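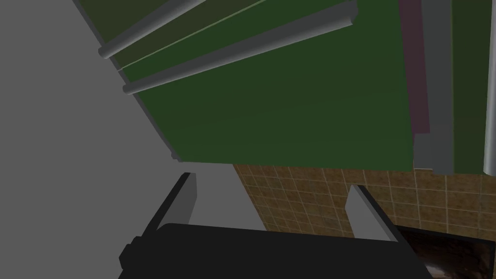 Storkent dough sheeter, four months in

Posted 2019-11-06 by Anayeli Hinojosa

I make a lot of laminated dough. Croissants most weekends, puff pastry when there's a birthday coming, and one very ambitious batch of kouign-amann that took me two days and used up every towel I own. For years I did all of it with a rolling pin and my forearms, so when my friend Korkor Agyeman told me she was selling her hand-cranked Storkent to buy a bigger one, I said yes before she'd finished the sentence. I paid her $190 and carried it up the stairs myself, and I'd do it again tomorrow!

It's a simple machine. Two steel rollers, a crank on the right, a dial for thickness, and a canvas belt on each side that folds up when you're done. The rollers are 16 inches wide. That sounds small until you try to find a spot for the thing, and then it sounds enormous. Unfolded, mine takes up the whole counter between the sink and the wall.

What I love most is how even the dough comes out. My hand-rolled sheets were always thick in the middle and thin at the corners, and I'd trim off a sad pile of scraps every time. With the sheeter, the butter stays in one flat layer from edge to edge, and the last batch had the kind of open honeycomb inside that I used to think only bakeries could get. I yelled. My neighbor heard me.

It's fast, too. Three folds used to take me most of a morning with all the resting and re-chilling, and the butter would still go soft on me by the third one. Now the rolling part of each fold takes a couple of minutes, so the dough goes back in the fridge while it's still good and cold.

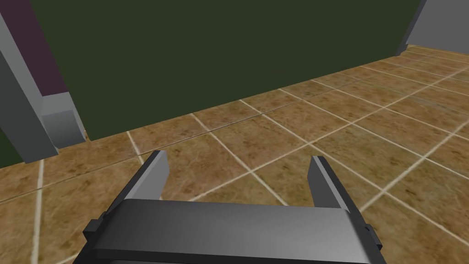 Tan floor, gray on gray.

A few things took me some practice. The dial has 23 settings and the numbers don't match up with anything you could measure, so I rolled test scraps and wrote my own chart on an index card (11 for croissants, 7 for crackers, 14 for the first pass on brioche). Don't skip more than two settings at a time or the butter will crack. I lost a whole block of the good Irish stuff that way. And flour the belts lightly — if you dump it on, it ends up between your layers and you'll taste it.

Cleaning is the part I like least. You can't get the rollers wet, so it's a dry brush, then the plastic scraper, then a barely damp cloth on the frame. The scraper that came with mine was already chipped. I replaced it with a Hekden bench scraper, which fits the gap better than the original did. The canvas needs to air out overnight before you fold it up or it gets a sour smell.

The crank handle also works its way loose. Korkor warned me, and sure enough it was wobbling by October. One washer fixed it, and it's been solid for more than 35 batches.

Would I pay full price for a new one? If you bake this kind of thing once or twice a year, a good heavy pin is still all you need, and you'll have your counter back. If you're doing it most weekends like me, then yes, and keep an eye out for a used one first — they're built like tractors and they don't seem to wear out. Next up for mine is a rye cracker recipe from Hedvika Vrabec that has to be rolled thin enough to see your hand through. I've got the caraway ready.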